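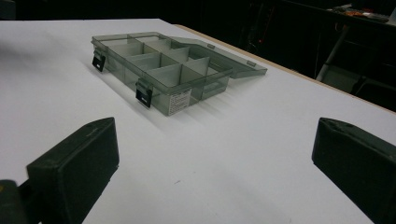 Open organizer, lid back, from the gripper view.

October, notebook, afternoon into evening

Picking up the compartment segmentation again after leaving it alone for too long. Short version for anyone skimming: the cell detector is better, the cell detector is still wrong about the lid, and I rewrote the timestamp code (again, sorry Ashraf).

So. The organizer is tinted see-through plastic and that's most of my trouble. The depth we get off it is junk. The estimator sees a bit of wall, a bit of tabletop through the wall, and then averages the two into a surface that floats somewhere in between. I spent the first hour trying to filter that out with the usual confidence threshold and all I did was delete the dividers completely, so the planner got handed one nice big bin. Which it was very happy with! It planned a straight diagonal move through where all the dividers are. No collision reported, of course.

What I'm doing now is giving up on depth for the inside of the box. The dividers do show up in plain color, a bit lighter along the top edge where the light catches them, so I fit lines to those, snap them to a two by four grid, and take the height of the rim from the box model. The table plane comes from everything outside the box outline, where the depth is fine. It's ugly but it gives me cells with corners I believe.

The fit needs a decent starting guess for the box yaw. I was getting that from the longest straight edge in the crop, and with the lid open the longest edge could belong to the lid or to the tray, and they're parallel, so yaw is OK but the origin jumps over by a whole lid. Hence "still wrong about the lid." The two black latches on the front are the obvious fix. They're dark, they only exist on the tray side, and the detector Yasmine trained for Cutura finds dark clips on pale backgrounds without any retraining as far as I can tell. I ran it on the clips we already had and it fired on both latches most of the time. It also fired on a gripper finger, so I need to mask the fingers first. We know where they are in the wrist view, it's just a static mask plus a bit that depends on opening width. TODO, me.

Other thing: the label on the front wall. I thought for one shining minute I could use it as an anchor. It's small, it's white, and against a white table it washes out as soon as the exposure creeps up. Dropped it.

Timestamps. The hand-held grippers and the head view each run off their own clock, and the sync step was matching nearest frames without checking how far apart nearest was. On the worst clip I found an offset of around 18 ms between left gripper and head, growing slowly, which smells like drift and not a dropped frame. New version fits offset and drift per clip and refuses the clip if the residual is too large. Code is in the Viltus branch, file is still called sync_tmp, I will rename it when it has survived a few more days.

I'm also storing the opening width on the same time base as pose now. Before this it was logged on arrival, so a fast close looked late and the policy learned to wait for nothing. I suspect that's where the odd hesitation above the cell came from in the last Condstead run, but I haven't retrained, so don't quote me.

Then occupancy. Per cell, I crop with the fitted corners, shrink the crop a bit so the dividers don't leak in, and compare against the empty reference for that same cell. The reference has to be per cell because the tint is darker where you look through more walls. One colored block in one cell comes out clearly, the other seven stay quiet. With the old global threshold I'd get a second "occupied" cell next door whenever the block sat at an angle, I think from color bleeding through the divider.

I'm keeping the head view as the one that decides occupancy and the wrist views as the ones that refine the pose. Tried it the other way for a while and the fingers kept covering the very cell I cared about.
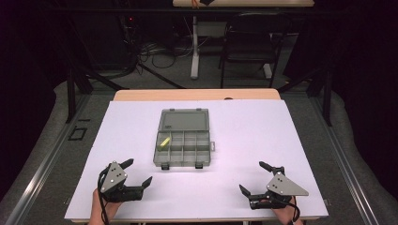
Rianne thinks I'm making the occupancy step carry too much. Her argument, from the comments on the branch: if the policy gets the head view anyway, it can learn which cell is full without me telling it, and a wrong label from my code will hurt more than no label. She'd keep the grid fit for scoring and leave it out of the inputs.

I half agree. For scoring we need it no matter what, we can't go on judging placements by scrolling through clips. For inputs I'd like to train it both ways, same clips, same seeds, and look at the misplacement rate before anybody argues more. Selorm has the El Khatib config for paired runs, so it's mostly a matter of adding a flag. I'll ask.

Planner note while I remember: the clearance margin is measured from the finger pads but the top plates on the grippers are not in the collision model at all. With two grippers close over one box that's going to bite us in replay. The right plate is bigger than the left and its long point sticks out sideways, so no copying one mesh and mirroring it. Nouhaila, do you have the drawings or do I go measure?

Still open:
finger mask for the wrist view
latch anchor into the box fit, then rerun the lid-open clips
plates into the collision model
rename sync_tmp
check whether the refused clips are all from the same gripper

Last one looks suspicious already, 3 refused and I only opened the first, left gripper side.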